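To: members-list
Subject: Re: Changes to the summer coach and ferry connection at Stindgate

Dear members,

Thank you to all who wrote following the notice circulated last month. A number of replies raised the same points, and I have quoted one of them in full so that the answers can be read beside the questions.

On behalf of a group of members, Casimiro Aguirre wrote:

> Dear Secretary,
>
> We understand that from July the morning coach from Bistach will no longer wait at Stindgate for the ferry. Several of us hold through tickets to Nundow bought in the spring, when the timetable still showed a guaranteed connection. Could you please confirm three matters:
>
> Whether a through ticket remains valid on the later sailing without a further charge.
>
> Whether luggage will still be transferred from the coach to the ferry, or whether passengers must carry it themselves.
>
> Whether group bookings will be treated in the same way as single tickets. Our party for the walking week numbers 73, and it would be difficult to divide it between two sailings.
>
> With thanks,
> Casimiro Aguirre

The position on each of these has now been settled with the operator, Iglesias, whose written reply reached the office this week.

Through tickets issued before the change remain valid on the next available sailing on the same day. No supplement is payable. Passengers should show the original ticket at the ferry desk, where a boarding card will be issued in exchange. Tickets bought on or after the date of the change are valid only for the sailing printed on them.

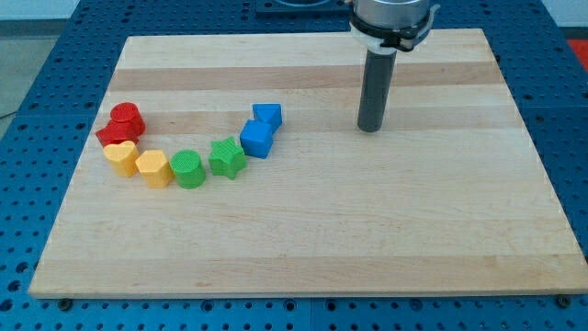
Posted by Baltasar Robles, Travel Secretary

Luggage will continue to be transferred between the coach and the ferry, provided that it is labelled at Bistach and handed over before departure. Items handed to the driver at intermediate stops cannot be accepted for transfer and must be carried by the passenger. Bicycles are to be booked separately, as before.

Group bookings are a more difficult matter. The operator will hold places for parties of up to 60 on any one sailing. Larger parties will be asked to nominate a second group to travel on the following ferry, and the names must be supplied at least one week in advance. I have asked whether an exception might be made for the walking week and will write to Mr Aguirre directly once I have an answer. Until then, I would ask that no member of that party alter an individual booking — doing so removes the ticket from the group fare and it cannot be restored.

Members who no longer wish to travel may claim a full refund if the request is made before the end of June. Claims should quote form 1742, copies of which are held at the office, and must be accompanied by the unused ticket. Refunds will be made by the method originally used for payment.

Finally, a word on the return journey. The evening coach from Stindgate is unchanged and will still meet the last ferry from Nundow. Should that ferry be cancelled owing to weather, the operator has agreed to honour tickets on the first crossing of the next morning. It will not meet the cost of overnight accommodation, and members are advised to check the terms of their own travel insurance on this point.

Questions may be sent to this list or to the office in writing.

Yours faithfully,

Baltasar Robles
Travel Secretary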